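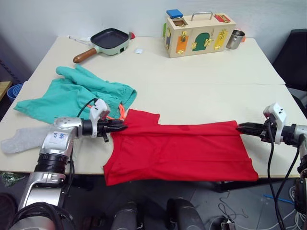

Pressemitteilung

Savaso stellt Arbeitstischsystem Kilavo für Wäschefaltung und Haushaltssortierung vor

Modulare Tischplatten mit weißer Oberfläche, Auslieferung an gewerbliche Abnehmer ab sofort

Derkbridge, 3. März 2020 – Die Savaso GmbH erweitert ihr Programm für Hauswirtschaftsräume um das Tischsystem Kilavo. Es ist für Arbeitsplätze ausgelegt, an denen Textilien gefaltet und gemischte Haushaltsgegenstände sortiert werden. Zielgruppen sind Wohnheime, Ferienhausverwaltungen, Kindertagesstätten und hauswirtschaftliche Ausbildungsbetriebe.

Aufbau

Kilavo besteht aus einzelnen Tischplatten, die hintereinander aufgestellt werden. In der Grundausführung werden zwei Platten zu einer durchgehenden Arbeitsfläche zusammengesetzt. Die Fuge verläuft quer zur Arbeitsrichtung und liegt im hinteren Bereich der Fläche. Die vordere Zone bleibt damit fugenfrei und steht für das Auslegen von Kleidungsstücken zur Verfügung. Ein seitlicher Versatz der hinteren Platte ist zulässig und beeinträchtigt die Standsicherheit nicht. Die Arbeitshöhe beträgt in der Standardausführung 76 cm.

Die Oberfläche ist in Weiß gehalten. Farbige Textilien wie ein rotes T-Shirt heben sich deutlich vom Untergrund ab, Säume und Querfalten im Stoff sind gut zu erkennen. Für hellgraue Kleinteile, insbesondere einzelne Socken, empfiehlt der Hersteller eine Ablage am vorderen linken Rand.

Arbeitsablauf

Das mitgelieferte Anwendungsblatt beschreibt 13 Arbeitsschritte. T-Shirts werden an zwei Punkten gefasst, im Kragenbereich und an der gegenüberliegenden Seite, und über der Vorderkante straff gezogen. Der untere Saum darf dabei über die Tischkante hängen. Umgeschlagene Ärmel werden vor dem ersten Faltvorgang ausgelegt. Noch nicht bearbeitete Stücke verbleiben links auf der Platte.

Die hintere Zone dient der Zwischenlagerung von Gegenständen, die nicht zur Wäsche gehören. Dazu zählen Kochgeschirr, etwa kleine eckige Pfannen mit Holzgriff, und Spielzeug wie hölzerne Riegelkästen mit Tragegriff. Das Anwendungsblatt sieht vor, diese Gegenstände erst nach Abschluss der Faltarbeiten an ihren Bestimmungsort zu bringen. Päckchen und andere flache Kleinteile sind getrennt abzulegen.

Erprobung

Das System wurde ab Dezember in den Hauswirtschaftsräumen der Desmet Objektservice in Derkbridge erprobt. In diesem Zeitraum wurden rund 3.000 Textilien auf den Tischen bearbeitet. Die Auswertung führte zu zwei Änderungen gegenüber dem Vorserienstand: Die Vorderkante wurde stärker gerundet, um das Hängenbleiben von Maschenware zu verringern, und die Plattenverbinder wurden auf werkzeuglose Montage umgestellt.

Lieferumfang und Preis

Die Grundausführung umfasst zwei Tischplatten, Untergestelle, Plattenverbinder und das Anwendungsblatt. Der Listenpreis beträgt 505 Euro zuzüglich Mehrwertsteuer und Fracht. Weitere Platten sind einzeln erhältlich. Pfannen, Spielzeug und Textilien gehören nicht zum Lieferumfang.

Über Savaso

Die Savaso GmbH mit Sitz in Derkbridge entwickelt und vertreibt Möbel und Ordnungssysteme für hauswirtschaftliche Arbeitsräume. Der Vertrieb erfolgt direkt und über den Fachhandel.

Pressekontakt

Savaso GmbH, Abteilung Presse und Produktinformation, Derkbridge
Abdruck honorarfrei, Belegexemplar erbeten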